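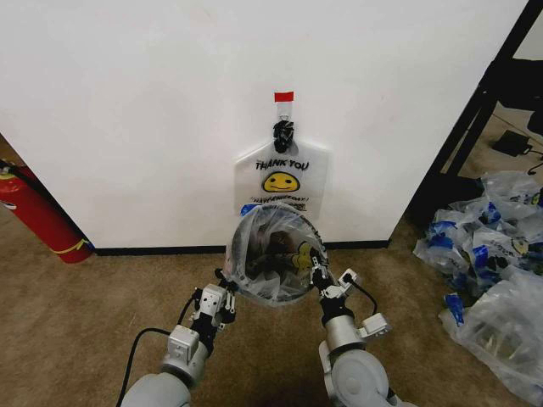

## Re: [adhesives] Hook ratings on painted board

On Monday Zuweira Osei wrote:

> The Etham hooks are sold at 828 g. Mine held 487 g in the hallway and then crept. Is the printed figure any use on emulsion?

The printed figure is for shear on clean glass. Emulsion is weaker than the glue, so the paint film sets the limit. Wipe with alcohol, press for a minute, and leave it overnight before loading. 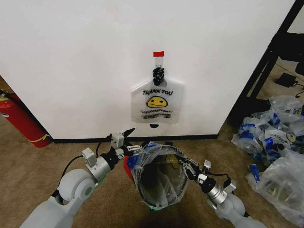 Creep is easier to catch if the starting height is marked before any load goes on. Pencil does the job, but it rubs off gloss. A tab of red tape at the top of a clear hook, with a plastic bag hanging below, gives you an edge to measure from. Read it again after 3 days.
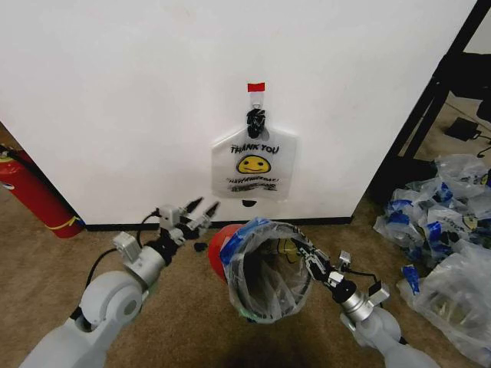

Peel matters more than shear for soft loads. The further the weight sits from the wall, the harder it pulls at the top of the pad. A thin carrier bag lying flat against the panel, handles gathered at the hook, keeps that distance small. A coat does the opposite. For coats I would use 2 hooks or a screw.

Does anyone have August readings for the Dakico pads?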